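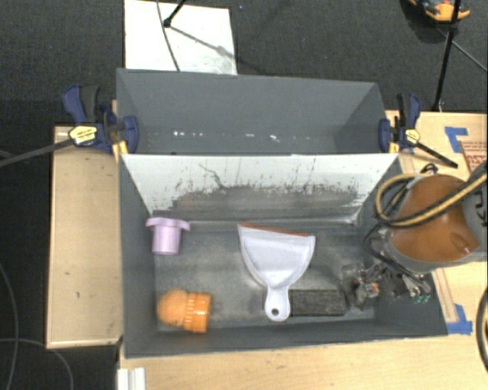
The Clirkuscombe Household Reuse Center will hold its spring sorting period from 15th March. Residents are asked to read this thread before bringing items to the Vrettos Street entrance.

The Center accepts small household goods in usable condition. Dustpans, hand brushes, plastic cups, tubs, storage boxes and kitchen utensils are all welcome. Items do not need to be part of a set.

White plastic dustpans are accepted with or without a matching brush. A colored lip on the scoop is fine, as is a hanging hole in the handle. Please check that the lip is not split, and shake out any dust at home.

Plastic cups and similar containers may be any color or shape, including those with a wide or lobed rim. Cups that carry a strong smell of paint, fuel or cleaning fluid cannot be taken.

Rough-textured blocks, including sanding and scrubbing blocks, are accepted if they are dry and hold together when pressed. Loose abrasive sheets should go in household trash.

Residents often ask about marks on the gray bins. Scuffs and scratches on the inner panels are a matter of appearance only and do not take a bin out of service. Bins with cracks or sharp edges are withdrawn.

Larger items go into the bins first. Please lay objects down gently and leave space between them - a bin filled to the top takes much longer to sort and more is broken at the bottom.

The limit is 24 items per household per visit. Households clearing a full residence should write to the Center in advance and ask for the Akex form, which covers larger deliveries.

The following are not accepted at any time: glass with chips, knives without a cover, electrical goods, batteries, aerosol cans and opened food containers.

In February the Center received 544 items. Of these, 34 were returned to their owners under the rules given above. Most were electrical goods, which should be taken to the Gukia depot.

Items that pass sorting are placed on the public shelves within 5 working days. There is no charge, and no proof of address is needed to take an item home.

Requests to hold an item cannot be granted. Residents who have left something by mistake should speak to the front desk as soon as possible and describe the item, including its color.

Questions about the sorting rules may be sent to Achilleas Karamanlidis, Reuse Services, through the contact page. Replies are sent in the order in which messages are received.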